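Bruvley Air Lumbar Support: review

Posted Oct 27, 2020

The Bruvley Air is an inflatable lumbar support for office chairs and car seats. It consists of a fabric-covered air cell, a hand bulb with a release valve, and an elastic strap that passes behind the backrest. There is no motor, no battery and no app. It competes with shaped foam cushions such as the Donaso Curve, which I used before it and refer to below where the comparison is useful.

I bought the Bruvley at the normal retail price. It has been used for over 40 hours of desk work and a smaller amount of driving. I have an ordinary stiff lower back from sitting and no diagnosed condition. Anyone with a disc problem, a recent injury or pain running down the leg should ask a chiropractor, physiotherapist or GP before buying any support, this one included.

Construction

The cover is a knitted polyester with a zip along the lower edge. It comes off for washing without having to detach the hose, as the hose leaves through a slit beside the zip. The stitching on my sample was even apart from one loose thread at the slit, which I trimmed and which has not run since.

The air cell is welded, with a vertical seam that divides it into two chambers. Both chambers fill from the same inlet, so they cannot be adjusted separately. The purpose of the seam is to keep the cell from ballooning into a ball under the spine, and it does that well enough up to medium pressure. At full pressure the centre becomes noticeably convex and the support starts to push on the spine itself instead of the muscle on either side.

The strap is 43 cm at rest. It stretched round a standard task chair and the front seat of a small hatchback without difficulty. It was too short for a high-backed executive chair with thick padding. Bruvley does sell an extension, but it ought to be in the box.

Adjustment

Squeezing the bulb adds air. A knurled wheel at the neck of the bulb lets it out. The wheel is the weakest part of the design. A quarter turn does nothing and slightly more than that empties the cell faster than is useful, so fine reductions take several attempts. I got into the habit of letting out too much and pumping back up, which is quicker.

The instruction leaflet suggests five squeezes from flat as a starting point. For my back that was too firm in the office chair and about right in the car, where the seat foam is softer. The leaflet does not mention that the chair makes a difference, and it should. Start lower, sit for a few minutes, then add air one squeeze at a time.

Height matters more than pressure. The centre of the cell should sit at belt level or very slightly above. If it rides higher it pushes the ribs forward and the shoulders end up rounded, the opposite of what you want. The strap grips a mesh backrest firmly. On smooth leather or vinyl it creeps upwards over a morning and has to be pulled down again.

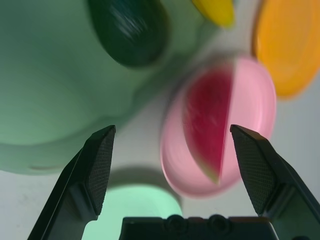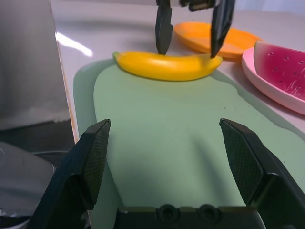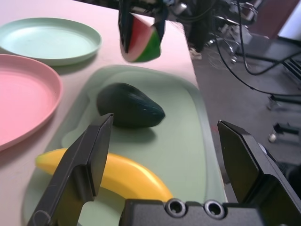
Third picture: toy avocado and toy banana on the green tray.

Air retention

I inflated the cell to my usual level, laid it flat on a shelf and left it overnight. It was slightly softer by touch in the morning. In daily use I add one squeeze at the start of the day and do not think about it again. This is acceptable. An older Usivex inflatable I owned needed topping up by lunchtime, and its valve eventually failed at the joint with the hose. The Bruvley joint is a thicker moulding and shows no whitening or cracking so far, although the period of use is too short to say anything firm about service life.

In a cold car the cell loses some firmness until the cabin warms up. This is how air behaves and every inflatable support will do the same.

Comfort over a working day

With the pressure set correctly the support is easy to forget. I found that I slid forward in the seat less often and needed fewer pauses to straighten up. I make no claim beyond that. A cushion does not strengthen anything, and getting up to walk around still did more for the stiffness than any change of setting.

The main advantage over foam is that the shape can change during the day. I prefer more support in the morning and less after lunch. The Donaso Curve is more comfortable for the first hour because the surface is softer, but it has one fixed depth and it moves the body too far forward on a short seat. The Bruvley at low pressure takes up much less of the seat. People with shorter legs or shallow chairs will notice the benefit.

The knitted cover gets warm. The Donaso, with its mesh face, is better in summer.

Cleaning and storage

The cover went through a 40 degree wash and kept its size. It was dried on a line, as the label advises against tumble drying. The cell itself should only be wiped. Deflated and rolled up, the whole thing fits in a laptop bag, and the bulb is the bulkiest item.

Guarantee

The guarantee is 2 years on the cell and valve, and excludes the cover and strap. Keep the receipt, as the registration card asks for the shop and date of purchase. I have not had to make a claim.

For: adjustable depth, holds air well, packs small, washable cover.

Against: coarse release wheel, short strap, warm cover, slips on smooth upholstery.

Suitable for mesh and fabric task chairs and most car seats. For a large padded chair, add the price of the extension strap before comparing it with foam.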